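Subject: Re: [prendach-hosts] linen for the December weekend
From: Kerttu Suominen
Date: 15 July 2023

Quick one, on my way out the door.

> Are we still asking each house to supply its own sheets?
> Last time Farquharson Street ran short and we had guests
> sleeping under coats. Also what is Drarden charging now,
> and do they still do pickup?

Yes, own sheets, same as before. Towels too. Drarden quoted me 632 for the whole lot, wash and fold, pickup included but only if it's bagged by 8 am. I said I'd let them know. Seems steep to me but the place in Jeslow wants a deposit on top so I don't know.
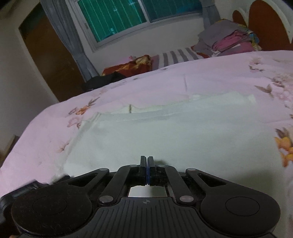 Guest numbers: 70 confirmed, the choir people haven't answered. If they all come we need more beds on the Jeslow side, so if you have a spare room and haven't told me, tell me. Sofa beds fine. Air matresses only if they hold air overnight, please test first.

Pillows are the real problem. Plenty of cases, not enough pillows. Anyone with extras, label them with your street name in marker, on the tag, not the fabric!! We had a mixup last time and I still have two that belong to someone. 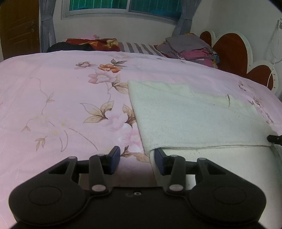 Budget is 3000 total and that has to cover breakfast as well. So no new duvets, sorry. Blankets from the hall cupboard can go out again, they need airing first. Key is with me.

Will do the house list when I'm back, send me allergies (feathers, cats, wool) before then. Reply to me not the whole list pls.

Kerttu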